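Storing mains leads in hinged-lid card boxes
Packing and Storage > Small boxes

senga_b
25 March 2023
I have a shelf of loose power leads to box up before June. I'm considering the brown corrugated type with the lid attached and a finger hole at the side. Do the lids stay shut once the box is full, or should I buy plastic tubs?

R_Qudah
They stay shut if you don't overfill them. Coiled cable springs back and pushes the lid up. I gave up and went to Hourani tubs.

flanetti2
Disagree with Rami. The fault is in the coiling. Wind each lead to the length of the tray, tie it at 2 points and put the plug in last, prongs facing inwards. I packed 314 leads that way at Avach and taped none of the lids.

My bench at present, one box still to fill:
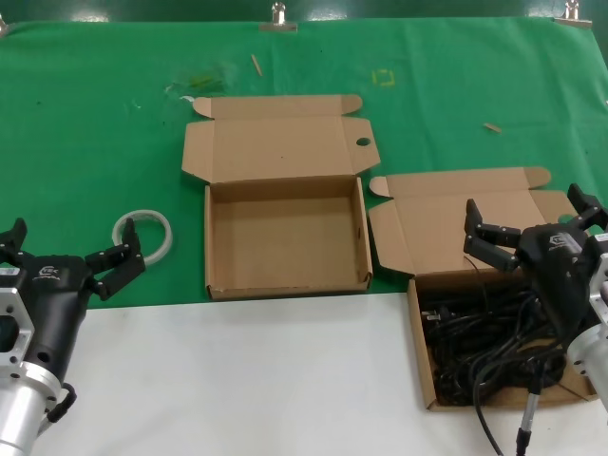

Cable box on the right, empty one in the middle. Cloth held at the back with binder clips.

R_Qudah
With respect, that is a tangle. Where are the ties?

flanetti2
Not tied yet. The method stands.

Busi Sibiya
Clips on the cloth are a good idea. Mine creeps towards me every time I fold a lid back. Is the tape for the lids? You said you didn't use any.

flanetti2
Labels only. A strip over the paper label, nothing across the opening.

uliana_d
Card is adequate on a dry shelf. In a garage it softens and the side tabs lose their grip – tubs there, without question. We bought 2,000 of the Flullton boxes for the stockroom and the ones by the outside door had to be replaced.

senga_b
Dry cupboard, indoors. I'll order card and tie the leads first.

R_Qudah
Leave a finger's depth under the lid.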